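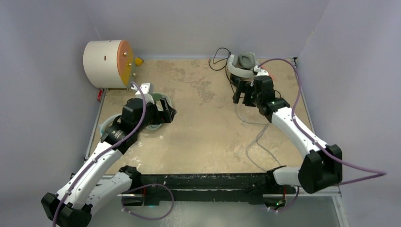 Figure 4. The two-arm cell during a tidying session. The left gripper is at the roll and the right gripper is over the headset-like object near the back wall. The cylinder with the orange cap stays on the table as an obstacle.

3.2 The cell as built

The Flullow cell grew up on a workbench in the Dosgate shared workshop, and almost every choice in it comes from having to live beside other people's projects. Two arms stand at the front corners of the table and reach inward and toward the back (Figure 4). Both use white curved links joined by black actuator housings, and both end in a black gripper. We love this layout! With the bases at the front, a person can stand at the rail, reach any joint with a hex key and still see the whole table.

Three pale walls close off the sides and back, and a clear panel sits below the front rail. We began with no walls at all. Round things rolled off the table, the lighting changed whenever somebody opened the big workshop door, and the overhead camera kept picking up people walking past. The first set of walls was painted bright white and threw glare back into the camera, so we repainted in a grayish lavender left over from another member's bathroom. It has been wonderful. Segmentation errors along the back wall dropped to a level where we stopped tracking them separately.

We kept the old tabletop. It is stained and scuffed all over, and for a while we planned to cover it with a clean sheet. Yaryna Lytvynenko argued for leaving it alone, on the grounds that a model trained on a spotless table would fall apart on anybody's real bench, and we are glad she won. The stains do cost us something -- small brown objects are still missed more often than they should be -- but the policies we trained here moved to a second bench in Fikholm with very little extra data.

3.3 Cable routing

Cables took more evenings than any other part of the build. Each arm trails a purple cable, which we leave slack and looped along the links. Our first version was tied down tightly at every joint. It looked terrific and pulled a connector loose at the wrist within 200 cycles. Slack loops look messier, but they let the wrist turn through its full range, and the strong color makes the cable easy to mask out in the camera view. The remaining trouble is drape: a low loop can sag toward the front rail when the arm reaches far across the table. Guoqing Jia wrote a short check that rejects any planned motion likely to pinch the loop, and it runs before every episode.

3.4 Objects and tasks

Objects came out of the workshop's own drawers. We wanted shapes that would push the grippers in different ways, so a session may mix something flat and round, such as the roll in Figure 4, with something padded and curved, such as the headset-like object, plus loose thin cables that can snag on anything. Cables are the most fun by far. They never lie the same way twice, and a grasp that works on a rigid part will often close on nothing but tabletop.

Each task is given to the planner, Cui, as a single sentence, and Cui decides which arm goes first. In July we let both arms move at once for the first time, with a shared keep-out zone down the middle of the table. The zone shrinks when only one arm is reaching inward. In total we recorded 3748 episodes, of which the last 24 sessions used the final wall color and cable layout. Results in Section 4 come from those sessions only.

Flullow project notes | Contact: Yaryna Lytvynenko, Dosgate workshop | Back to top

4 comments

benchrat: Love that you kept the ugly table. Did you try a matte spray on the worst patches?

Yaryna L.: We tried it on one corner. It made a new stain, so now the model knows that one too.

oddlot_mike: Is the pinch check usable with other arms? I have the same sagging loop problem at home and mine catches on the rail -- drives me nuts.

Guoqing J.: Should be. You need your own link lengths and a guess at how much slack you leave. Start with a generous guess.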